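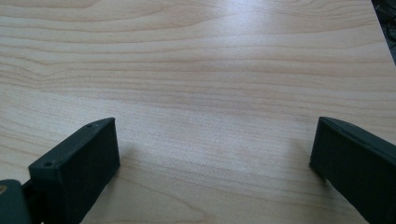
She has been looking after tables for most of her working life, and when I asked where a person ought to begin, she didn't mention polish or oil at all. "Put your eyes down low and look across it," she told me. "Most folks only ever see a table from above, with dinner on it." We did just that at her place in Immont, and I was surprised how much was going on in a plain pale top -- the streaks run along straight enough on one side, and then on the other they bend and bunch together into a kind of swirl, with the light from overhead lying white across the middle. She likes that swirl very much. She told me she has turned down neater boards.

We talked for a good long while about finishes, which I won't try to repeat, and then about what a table is for. "It's for using," she said. "I had an aunt who kept a cloth on hers for 12 years, and when the cloth came off, it was like meeting a stranger!" Her own habit is to clear everything away once a day, even if it all goes right back afterward.

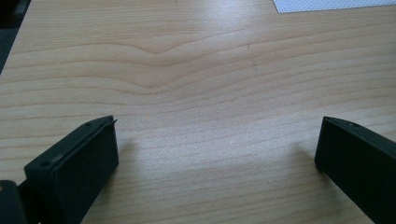 Page last changed: April 4, 2023

I wanted to know whether a light top shows every mark, as my mother always warned me, and she laughed and said that yes, it does, and so does a dark one, only different marks. She wipes hers with a cloth wrung out nearly dry, always along the grain, and goes over it again with a clean one. She bought 2 good cloths in Brirno back in March and is still fond of them.

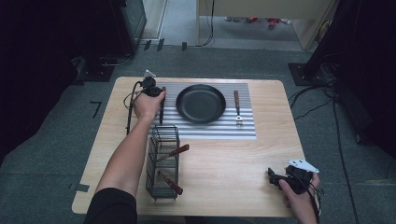

Then there is the matter of hot pans, about which she has strong feelings. "A pan needs somewhere to go," she said. "If you have to stop and think where, you've already put it down in the wrong place." She keeps the forks and spoons close by too, so that setting up for a meal is a matter of reaching and never of hunting through drawers. I asked if she would ever trade the table in for something grander, and she told me a man from Mesex once offered her about 400 dollars for it. She gave him coffee and sent him home.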